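Handheld save files lost after the Zumia update – anyone else?

Posted in: Handheld Gaming > Help and Discussion

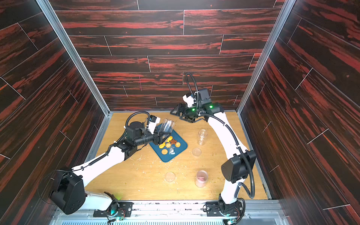

Clear cup over the cookie tray, two white arms

grimeckfan
Updated my Zumia on 12th October and my Prokgate save is gone. I had 15 hours in it. The other games on the card load fine. Has anyone got theirs back?

slowroll_4
Same thing here, but I only lost the second slot. Check the backup folder under Settings > Storage. Mine had a copy from the night before.

grimeckfan
Backup folder is empty. I think I turned that off in January to free up space.

padthumb
This is the card, not the update. I've had the Zumia since launch and every save I lost was on a cheap card. Get a better one and move on.

slowroll_4
Don't agree. Mine is the card that came in the box, and the Costigan save on it is untouched. Only Prokgate saves are affected. The update changed how it names the slots.

padthumb
Then why is mine fine? Same update, 2 Prokgate saves, both load.

tinwhistle
Are yours from before or after the Prokgate patch? The old saves have a different file size. I had 4 made before the patch and none of them show up now. The one I made after it does.

padthumb
After. OK, that could be it. I still wouldn't trust those cards.

tinwhistle
grimeckfan, don't start a new game in that slot yet. Plug it into a computer and look for a file ending in .old. I renamed mine and it came up in the menu – the play time was wrong but everything else was there.

grimeckfan
Found one. Renamed it and it loads. Play time says 2000 hours. I'll take it.

slowroll_4
Turn backups on again before you play.

costigan_main
Does this work for Grimeck saves too? Mine vanished a week before the update.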